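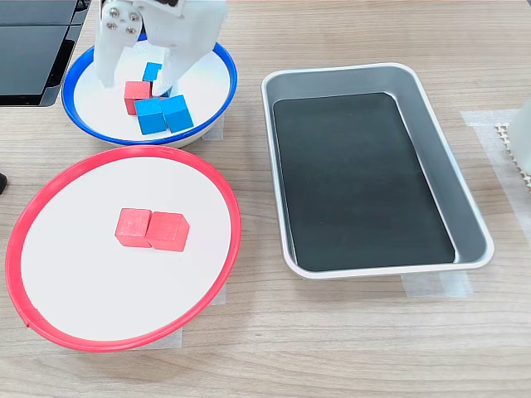
# Cendville's July page-a-day journal challenge is open

Sign-ups have started for the July journaling challenge run out of the Petersen reading room in Cendville, and this year's list is already the longest yet. By the time the desk closed last night, 453 people had put their names down to fill one page a day for the whole month. Last summer's final total was smaller than that, and there's still time to join!

The idea couldn't be much simpler. You get a short prompt each morning, you write (or draw, or glue something down), and you're done. Prompts go out by email at 6 a.m. and are pinned up by the reading room door for anyone who likes paper better. They run from easy ones, like the best sandwich you ever ate, to a few that will take a full cup of coffee, like a letter to the street you grew up on.

New this year is the ten-minute rule. Organizer Elis Ifans came up with it after hearing from people who dropped out in the second week, worn down by trying to make every page beautiful. Set a timer for 10 minutes, stop when it rings, and the page counts even if it ends in the middle of a word. I tried it on three of the sample prompts and loved it. My pages were messy and I kept wanting to go back to them.

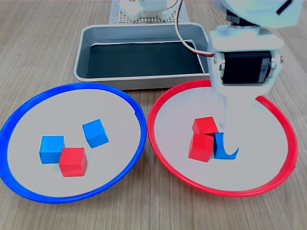
Ifans said the timer has changed the mood of the whole thing, and that people who used to apologize for their handwriting now "just hold the page up and laugh." The hope is that more of them will stick with it to the last day.

Last July's group turned in 2,172 pages for the sharing shelf, where anyone can sit and leaf through what others wrote. (Sharing is always up to you, and plenty of people keep every page at home.) A bound selection is on display through the end of the month, including a wonderful run of entries on nothing but porch weather. 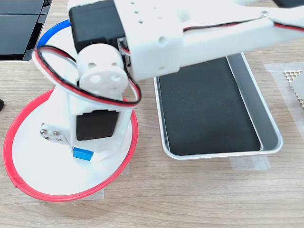

## How to join

Stop by the front desk or use the form on the reading room's website. It's free. Any notebook will do, and the desk has 65 plain ones to give away to people who need one, first come, first served. If you start late, skip the prompts you missed and pick up with that day's.

There are two evening get-togethers planned, both at 7 p.m. in the back room at Petersen. The first is for swapping favorite pens, stickers and paper scraps, so bring a handful of whatever's been sitting in your drawer.

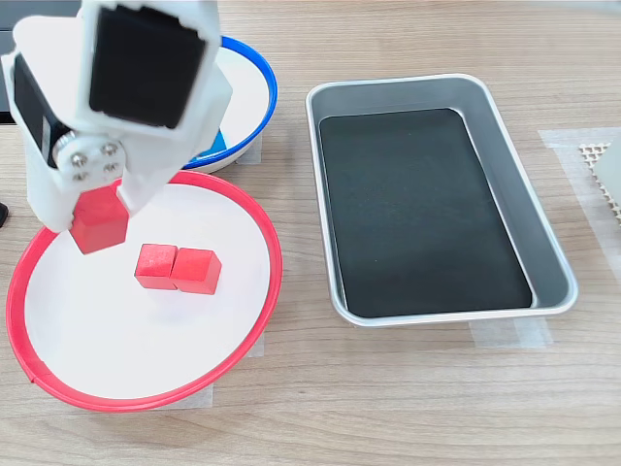 The second comes near the end of the month and is for reading aloud, one page each, with a pass for anyone who'd like to listen. Coffee and lemonade will be out both nights, and kids are welcome with a grown-up. Sign-ups stay open through the first week of the challenge.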